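How to sort out a basket of small toys

A wire basket is handy for toys because you can see into it, but it fills up fast. Set aside half an hour and do it on a table, with a cloth down so the balls don't roll so far.

You will need
A mesh basket with a smooth rim
A washing-up bowl of warm soapy water
Two old towels
A bag for rubbish

1. Tip everything out and put food packets and bits of wrapping in the rubbish bag.

2. Make piles: soft toys, balls, blocks, cloths. Shape sorters and anything else with its own box stay out of the basket.

3. Wash the rubber and plastic toys. Spiky puffer balls hold fluff between the spikes, so use an old toothbrush. Wipe wooden blocks with a damp cloth and don't soak them. Knitted blankets go in the machine on a cool wash.

4. Throw out any ball that has split.

5. Leave everything on the towels overnight.
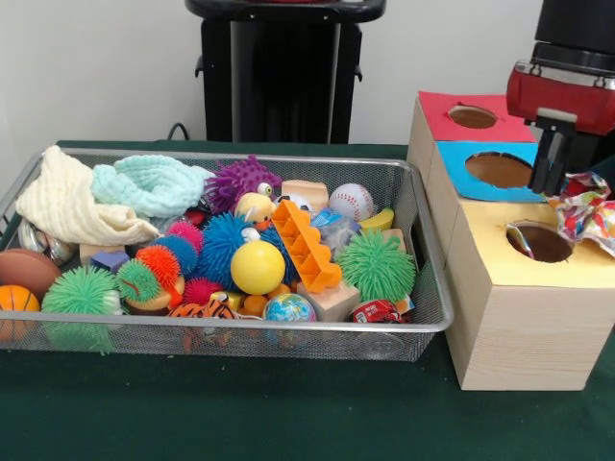
A full basket before sorting, with a wooden box beside it.

6. Put the blocks back first, then the larger balls, then the soft toys. Very small balls drop to the bottom, so keep them in a drawstring bag.

7. Fold blankets and store them on a shelf. They take up most of the room if left in.

I do ours every November, before the new things arrive.

Jhosep Quispe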